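Kosa Kitchen: Frequently Asked Questions

Last updated in February, after the same eleven emails arrived for the third time.

What is Kosa Kitchen?

A simulated kitchen for people who train and test robot arms. You get rooms, fixtures, things to pick up, a set of household tasks, and scoring for each task. You bring the policy. When your arm throws a plate across the room, the plate is put back with a keystroke, and we consider this the main selling point.

Is there a physical robot in the box?

There is no box. Kosa Kitchen is a download and a license key. We mention this because someone in Nastville took the afternoon off work to wait for the delivery truck.

What comes with a license?

The Brutolwood kitchen, which is the one you see all over this site, plus the object library, the task set, 1000 recorded demonstrations, and the scripts we use to replay them. The license also covers updates for as long as you keep it current. The Laaksonen kitchen is an add-on. It's narrower, the drawers are stiffer, and most policies hate it.

How much is it?

$2915 per lab, per year, for up to 20 people. If you have more than 20 people all working on getting a robot to use a sink, write to us and we'll work something out. Schools get a discount. Put your school in the order form and not in a nine-paragraph email about the importance of education, which we already believe in.

Can I try it first?

Yes. The trial has the Brutolwood kitchen and two tasks, and it runs until you get bored. We don't take a card number. The demonstrations aren't included in the trial, so you will have to fail from scratch.

Which tasks are in the set?

Opening and closing things, carrying things, putting things where they belong, and several kinds of trouble at the sink. Each task has an easy start, a normal start and a mean start. The mean start moves the objects and the arm's base, and it will go after any shortcut your policy has picked up. The full list is in the manual, with the pass condition for each one written out in words and again in code. If the two disagree, the code wins, and please tell us.

Why is everyone so interested in the sink?

Because filling a cup looks easy and is a good way to ruin a week. The arm has to get in near the faucet without bumping it, keep hold of the cup, and put the opening under the spout. Then it has to stay there, which a surprising number of policies regard as optional. We use the sink tasks more than any others when we test a new release, and they're the ones customers write to us about, often late at night.

The room doesn't help much, either. There's a tall gooseneck faucet at the back and cabinets overhead, so an arm that likes to take the scenic route will meet one or the other. You can start the arm's base on either side of the sink, and we suggest trying both before you tell your advisor it's solved.

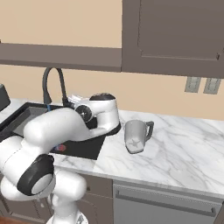
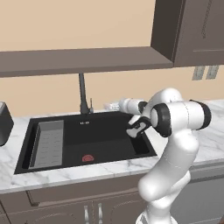
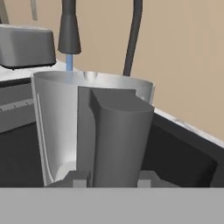
The sink in the Brutolwood kitchen. The last picture is the gripper's end of things, with the water on.

Is the water real?

It is as real as the rest of the kitchen. By default you get a stream and a fill level, which is enough to score the task and light enough to run many copies at once. There's a heavier setting where the water sloshes, and your graphics card will let you know when you've turned it on. Start with the default. Switch later, if your work really is about slosh.

What happens if the cup overflows?

The run keeps going and the score drops. We used to end the run right away, but several customers wanted to see whether their arm would do anything about it. So far the arms have mostly kept pouring.

Can I use my own arm?

If you have a model of it in one of the usual formats, yes. The import tool checks joint limits and collision shapes and then gives you a list of complaints. Read the list. The most common one is a gripper whose fingers pass through each other, which gives excellent results right up until you try it on hardware.

Can I use my own cup?

Yes, and your own bowls, pans, sponges and so on. Anything the gripper is supposed to hold needs a mass and a friction value. Leave them blank and the importer fills in its own guess, and its guess for a cup has been known to be a small anvil. Version 2 is better about this.

Which camera views do I get?

Room views, and one from the wrist, looking out past the fingers. You can add more wherever you like. Color, depth and segmentation all come out of every view. For grasping near the faucet the wrist view earns its keep, and for knowing where the elbow has gone it is close to useless, so plan on using at least one of each.

Will a policy trained in here work in my actual kitchen?

Maybe. Anyone who gives you a firmer answer is selling something, and we say that as people who are selling something. What we can tell you is how customers improve their odds: they vary the lighting and the textures, they shift the base, they add noise to the cameras, and they train on more than one kitchen. Settings for all four are in the Variation menu, switched off when you first install. Please switch them on. A policy that has only ever seen one slab of marble may turn out to be very attached to it.

Where did the demonstrations come from?

People drove the arm by hand. A good share of them were recorded by Rosalinda Galang, our support lead, who has by now filled more imaginary cups than she cares to discuss. The fumbled runs are in there too, marked as such, so you can train on them or leave them out. Each demonstration lists the task, the start condition and the operator's handle. If you see a run where the arm waves before it begins, that's Rosalinda, and we've asked her to stop.

What computer do I need?

A Linux machine with a recent graphics card. The manual has the current list of cards we test on. It will run without a screen attached, which is how most labs use it once the novelty of watching wears off. Windows works for looking around and editing scenes. We don't support training on Windows, and a Mac will open the demonstration viewer and nothing else.

My arm vibrates next to the faucet. Is that a bug?

Could be ours, could be yours. Try this first:

Open the contact view and see what's touching what. If the hand is resting against the faucet, your arm is pushing and the faucet is declining to move.
Cut the time step in half. If the shaking goes away, your controller gains are too high for the step you had.
Replay one of our demonstrations from the same start. If ours shakes too, send us the log and we'll apologize.

Can I publish results?

Please do. Give the release number and the start condition, and say whether the variation settings were on. You don't need our permission and you don't need to send us the draft, though we like reading them. You may not republish the kitchens themselves or hand the demonstrations to a lab down the hall that hasn't bought a license, however nice they are.

Do you build custom kitchens?

Sometimes. Send measurements and plenty of photos, including the insides of the cabinets. The wait is long at the moment — the whole modeling department would fit in a small car — and the quote depends mostly on how many doors you want to open. A kitchen with doors that only look like doors is a lot cheaper.

How do I get support?

Use the form at the bottom of the site and attach the log. Most messages without a log get a reply from Rosalinda Galang asking for the log. We answer in the morning, between coffee and whatever broke overnight.

Can I get a refund?

Within your first month, yes, no form to fill in. After that we'll give you credit toward the Laaksonen kitchen, which some customers have described as a punishment.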